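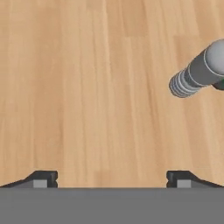
Wrist view, Illon cell, fingers fully open over the wood-grain table.

Illon tabletop cell - wrist camera setup notes and data card

Version notes
Maintained by the Skelta simulation group. Replaces the October notes, which still described the old wrist mount.

What is in the set
2,822 recorded episodes from one simulated arm with a parallel gripper. 2,000 were kept for training after the mount was corrected. Everything is rendered. There are no photographs in the release and no real cell behind it.

Camera mount
The wrist camera is fixed to the gripper body and looks out past the fingers. The gray palm should fill a flat band along the bottom of every image, with its top edge level. If the band slopes, the mount has picked up roll and the episode should be thrown out. Do not crop the band off. The loader uses its top edge to check the mount.

Checking the fingers
Run the open command before each batch and look at one still. Both fingers should be in view, the tips the same height, and the small light gray pads level with each other. A pad that sits low on one side usually means the finger offset was loaded from the wrong config. Reload Rokov profile 2 and run it again. Closing the fingers by hand in the viewer does not reset the offset.

Table and objects
The table material is a plank texture with the grain running away from the gripper. Objects are dropped in at random poses and left to settle for 2,000 physics steps. Raise this if round objects are still creeping when recording starts. Objects near the border are often clipped, and clipped objects keep their labels.
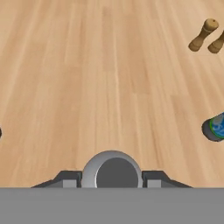

Intarasuk wrote on the tracker that the level check passed on every still but the depth channel was still off by one step after a reset. Clearing the render buffer before the first step fixed it on that machine, and the same change is now in the reset script.

After a reset
1. Home the arm.
2. Clear the render buffer.
3. Open the gripper and save a still.
4. Compare the palm edge with the reference row in mount.cfg.
5. Start recording.

Step 4 can be skipped if only the objects were reloaded.

Known problems
Episodes up to 1896 use the older light setup and come out slightly warmer. We left them in. Filter on the light_rev field if you need one look throughout.
Loading a new table texture drops the camera back to its default field of view - set it again by hand.
The preview window can lag behind the saved stills. Trust the stills.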